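Home | Projects | Reports | Gallery | Contact
Print this page | E-mail this page

Two grippers, one pile of washing: my project report 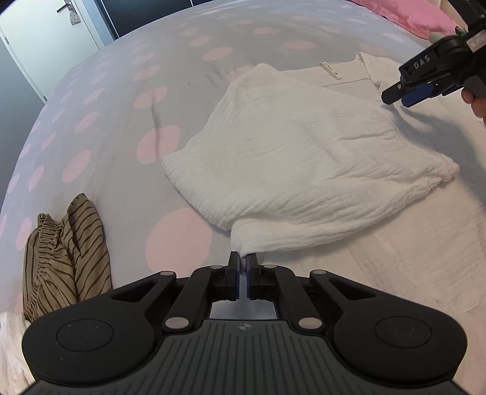

I'd wanted to do something with clothes from the start, mostly because everyone else on the course picked blocks and cups. Blocks stay put. A thin cotton top doesn't, and it never looks the same twice, so I thought it'd be a fairer way to find out what a hand-held gripper is good for.

My question was a simple one: does it matter how hard the jaws close when you're folding thin fabric? I had two controller setups to compare. The Elex one lets you set the closing force in steps from 0 to 100, and the Caruso one just has soft and firm (which I thought was a bit mean until I'd used both). All the folding was done on a bed at home in Wasstead, working with a gripper in each hand.

I did 17 folds with each setup, going for small, light things – anything heavy just drags the sheet along with it. For each go I wrote down whether I caught one layer or two, and whether I had to let go and start again.

With Elex I had to regrab on four of them. With Caruso it was 11! Nearly all of the bad ones were on soft, when the cloth slid out as soon as I lifted. Firm was much better but it loved to pick up both layers at once, and then you're not folding anything, you're just moving a lump around.

The bit I found hardest was coming in at the right angle. If the tips are too flat they skate over the wrinkles, and if they're too steep you end up pinching the bedding as well. I got on best by going for a corner or a loose edge and closing slowly. Crinkly cotton is easier than smooth stuff, by the way – there's more to get hold of.

I logged everything in Famlow, which was fine once I'd stopped it saving over my old files in May. I'd like to try rubbery pads on the jaws next, and socks, if I can face them.

We use cookies to make this site work. Accept | Settings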